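Drarirness

Track four was done at 16 minutes past midnight and Lise Carrier hated it by half past.

"Again," she said into the talkback.

Dale Paquette didn't move. Feet on the desk, cold fries in his lap. "You've sung it 30 times."

"Then one more."

He rolled it. The Lindqvist piano came in, that dusty left hand she'd bought off a church for 657 dollars and a promise to tune it. Then her voice. Too clean. She could hear herself trying.

The label wanted a single. Adow wanted a single by morning, if you asked the guy who kept calling. Something bright, he said. Something for the car. He'd sent her a playlist of 100 songs and she'd made it through two. Both had handclaps.

"What's it even called," Dale said.

"Drarirness."

"Thats not a word."

"It's what my sister said when she was little. Instead of dreariness. She'd look out at the rain and say it like a weather report."

Quiet on his end. A fry, maybe.

"Put that in the song," he said.

"It's in the song. It's the title."

"No, I mean sing it like that. Like a kid at a window."

She wanted to tell him to shut up. Took off the headphones instead. Put them back on. Kicked off her shoes, which made no sense, but the floor was cold and the cold helped.
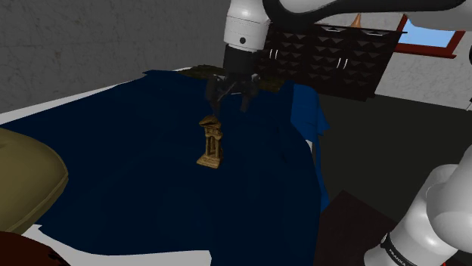 Piano. Four bars. She came in late and didn't fix it. Second verse she forgot a line and hummed where it should of been. The hum was lower than she usually went, kind of cracked in the middle, and she stayed down there for the whole chorus because going back up felt like lying.

The last chord rang out. The pedal squeaked. She waited for him to say something.

Nothing. Through the glass he was typing on his phone.

"Dale."

"Sending it."

"To who? We haven't mixed it. Dale, I forgot the words."

"To the Adow guy. And my buddy at Ondix, he does late radio." He held the phone up to the glass, like she could read it from there. "Gone."

She sat down on the piano bench. Her phone started buzzing inside her left shoe.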